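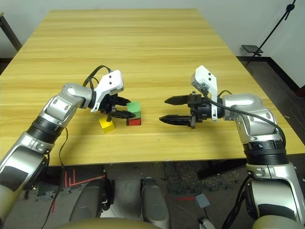 Print this thread | E-mail this thread

Stacking task, spring challenge — left arm vs right arm??

flurina_t
ok so our club is doing the block stack for the June challenge and we are stuck on a thing. two arms, parallel grippers, three cubes — red, green, yellow. Target is red on the bottom, green on it, yellow on top. Left arm does green on red fine. Then yellow. Yellow is where it all goes wrong.

Last night: green sitting on red, left gripper right up against the green, and the yellow one down on the table crooked, half under the left fingers. So the arm that just placed green is parked over the thing we need next. Right arm is over there open with nothing in it.

Options as I see it
- left backs off, goes home, comes back for yellow. slow
- right arm reaches over and takes yellow. fast but the two grippers get really close
- start with yellow further away. is this even allowed

We have 27 runs logged and I'm tired. Help
— Flurina Thaler, Kotian school robotics

Print | E-mail

mudguard
Option 1. Always option 1. Back off straight up first, THEN sideways. Bet you're going sideways right off the cube.

Print | E-mail

bruchti
Disagree with mudguard. You have a second arm, use it. The Dallent scoring gives you time bonus and a full retreat eats it all. We ran handover style last year in the Vistness hall and it was fine, once we put a keep-out zone round the tower. Right arm waits outside the zone till left is clear, then goes in low for yellow.

Benedikt R.

Print | E-mail

mudguard
"till left is clear" so... you back off the left arm. Which is option 1 lol

Print | E-mail

bruchti
No. You back it off a hand's width and stop. Not home. Big difference in seconds.

Print | E-mail

pip_squeak_9
what are you teleoperating or is this a learned policy? matters a lot. if its learned and all your demos have the left arm doing everything, the right arm is just gonna sit there with its jaws open forever. Ours did. Felt personal

Print | E-mail

flurina_t
Learned. Demos by three of us, taking turns. And yeah... I checked, nearly all of them are left arm for green and then whoever was driving picked whatever for yellow. Some left some right. I did mostly right, the others left

Print | E-mail

pip_squeak_9
well theres your problem. Mixed demos. It can't pick so it hangs around over the blocks. Choose ONE way, write it on paper, everybody drives it that way. Re-record.

Print | E-mail

oldtimer_kc
Agree with pip on mixed demos, less sure about throwing out the lot. Filter first. Keep the ones that match, see how many you're left with, then top up. How many steps are you training btw

Print | E-mail

flurina_t
2990 because somebody typed it wrong and then we just kept it. Should have been more I think

Print | E-mail

oldtimer_kc
Way short for two arms IMO. But fix the data before you touch that. One thing at a time or you won't know what helped.

Print | E-mail

mudguard
also the crooked cube. Parallel jaws on a cube that's at an angle, you get corners. It'll twist in the fingers and then land twisted on green and knock the tower. Needs a wrist turn before closing. Are your demos doing that or just grabbing

Print | E-mail

flurina_t
Just grabbing mostly :( will look at the wrist cam footage

Is the yellow start position fixed by the rules? Still don't know

Print | E-mail

bruchti
Rules sheet, section on setup — judge places all three cubes, any angle, inside the marked area. So no, you can't push yellow out to where you like it. You may nudge it with a gripper during the run though, we got that confirmed.

Print | E-mail

pip_squeak_9
nudging is cheating in spirit

Print | E-mail

bruchti
It's in the rules.

Print | E-mail

pip_squeak_9
in SPIRIT

Print | E-mail

flurina_t
Update March 27, 2022. Filtered down to right-arm-for-yellow only, threw out the rest. Recorded new ones all weekend, same method, left goes up and stops, right turns the wrist then closes. Benedikt's hands width thing. Yellow on top in 5 of the first 8 tries, before it was maybe one if we were lucky. One of the misses took the whole tower down, green went under the radiator

Team from Bastasero says they do it all with one arm and never touch the other. Anybody seen theirs run?

Print | E-mail

mudguard
Seen it. Slow but it doesn't drop anything. As I said, option 1

Print | E-mail

oldtimer_kc
5 of 8 is decent, now try the longer training on the same data. And tape the keep-out zone on the table for whoever is driving, ours kept creeping in. Post numbers when you have them pls

Print | E-mail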